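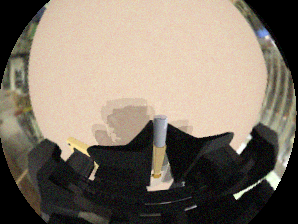

The wrist view in simulation is more useful than most of us at Bader expected, but it should not be allowed to settle the choice of gripper by itself. That was the first remark recorded at the March review of the gripper comparison, and it set the direction for much of the discussion that followed. The same speaker added that a gripper which fills so much of its own camera's view will always leave the operator guessing at something, and asked that both candidates be judged on what can be seen as well as on what can be held.

Newsletter > Automation > Project Updates

Print this item | E-mail this item

Gripper Comparison Moves Into Its Second Stage

The automation group has completed the first stage of its comparison between the Belta and Taltum grippers. The work was carried out entirely in simulation, using the Bach controller software that was adopted for the teaching cells last year. Members of other departments have asked how the comparison is being run and when results may be expected. The following summary is intended to answer those questions.

Each gripper was tested with a camera mounted at the wrist and fitted with a wide lens. In the rendered views, the black body of the gripper takes up most of the lower part of the image, and the object being handled appears just in front of it. The small upright piece with a blue-gray cylinder above and a tapering tan section below is a fair test of this arrangement. It is slender, it narrows toward its base, and the dark mechanism rises directly behind it. An operator must judge its lean and its position against a background that offers very little help in the lower half of the view.

The first stage consisted of 275 trials for each gripper. A trial was counted as complete when the object had been lifted, moved to a second location, and released in an upright position. Trials in which the object was released but fell were recorded separately, as the group considers these to be a different kind of error from a failed grasp. Both grippers were given the same starting positions and the same time limit of 30 seconds.

The Belta gripper completed more trials within the limit. Its fingers close evenly, and operators reported that they became comfortable with it quickly. Its weakness was in release. When the object was set down with even a slight tilt, the opening motion tended to carry it over. The Taltum gripper was slower to position and required more correction during the approach, but it released tapered objects with fewer falls. Neither result was large enough to decide the matter, and the group has declined to rank the two products at this stage.

Shadows were a further subject of study. The simulator was set to cast shadows in overlapping layers, with a lighter outer shape and a darker inner one, such as those that fall on the pale work surface beyond the gripper. Several operators stated that they relied on these shadows to judge height. When the shadows were turned off for a short series of trials, approach times increased with both grippers. The lighting in the physical cells is more even than the lighting used in the model, and the group will need to determine how much of the operators' skill will carry over.

The choice of lens also drew comment. The wide lens keeps the work surface and a portion of the surrounding room in view, although straight edges bow outward and the room itself is rendered with little detail. A narrower lens was tried briefly. It gave a clearer view of the fingertips but removed nearly all sense of where the arm stood in relation to the edge of the surface. The wide lens will be kept for the second stage — a decision that may be reviewed once the physical cameras have been calibrated.

The second stage will take place in 2 of the physical cells and will use 3 object types, including a printed version of a tapered piece. The trial procedure will remain the same so that the records can be compared directly. Settings for the Bach controller will be copied from the simulation without change for the opening trials. Adjustments to grip force and closing speed will be permitted only after those trials have been logged.

Departments that wish to propose an object for the second stage may do so through the automation office. Proposed objects should be rigid, should stand without support, and should be light enough for either gripper to lift at its lowest force setting. Liquids and open containers cannot be accepted. The trial records from the first stage are available on request, together with the controller settings and the list of starting positions.

Print this item | E-mail this item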